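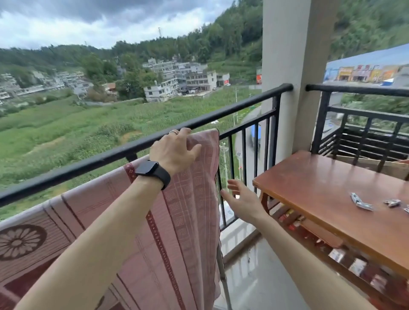
Woven blanket over a black balcony rail, with metal pegs on the table.

Rulero Woven Blanket – Pink and Maroon
Sold by Turnville Home

A patterned blanket in pinks and mauves with darker maroon bands, woven grid squares and small diamond shapes. It's a good size for a bed or a large couch and heavy enough to use on its own for most of the year. We've stocked the Rulero since September and the colours have stayed the same from one delivery to the next.

Washing and drying
Cold machine wash, gentle cycle, on its own. Don't tumble dry. Spread it over a railing or an airer in the shade, then turn it after a few hours. Colours will fade if it's left in full sun day after day.

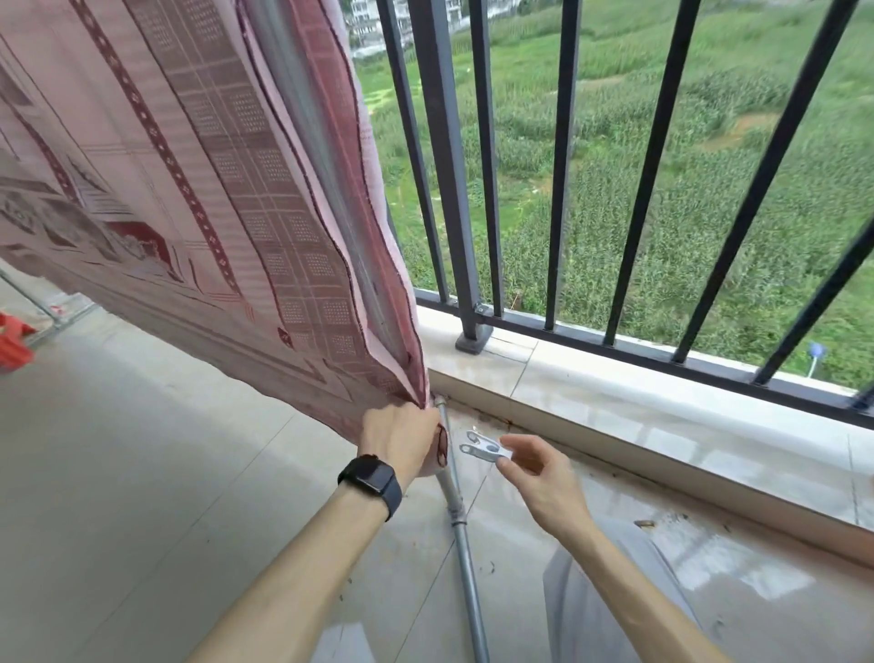

Peg it at the corners and along the hem on a windy day. Any household pegs will do, but wipe metal ones first in case of rust. Thick folds take longest to dry – open them out before you bring the blanket in.

Delivery and returns
Allow up to 14 days for delivery. Unused blankets can be returned within 30 days. Pegs and airer not included.

Category: Bedding > Blankets & Throws
We use cookies to remember your cart. Accept | Settings
© Turnville Home | Contact us | Back to top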